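Homora Kitchen Task Working Group
Minutes, June 2021

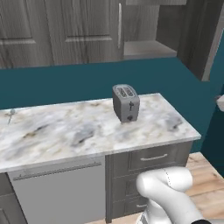
Parvathi Chacko chaired. Minutes of the March meeting were accepted with one spelling fix.

1. Episode reporting
Gounder asked that success rates be reported over 1,000 simulated episodes per task. Bernon said its nightly runs can't cover that for every task. Agreed: 1,000 for any published number, fewer for internal checks if the count is stated next to the result. Random seeds go in the log either way.

2. Contact with counters and cabinets
Long discussion. The current draft fails an episode on any contact between the arm and fixed furniture. Flotness finds this too strict for drawer tasks, where the forearm often brushes a cabinet front. Parvathi wants a force limit but no value was settled. Draft wording stays until Gounder circulates contact data from 58 logged episodes.

3. Start poses
Arm to start below counter height, no link touching anything. Small appliances may be moved along the counter between episodes but must stay upright and fully supported. Section 6 to be reworded to match.

4. Naming
"Lever" and "button" are used interchangeably in the toaster tasks. Agreed to use "lever" for the part that lowers the bread. Bernon will change the task files.

5. Other business
Request to add a second floor texture deferred. Version 2 of the rules stays in force until the new draft is voted on.

Actions
Gounder: contact data
Bernon: task files
Chacko: section 6 wording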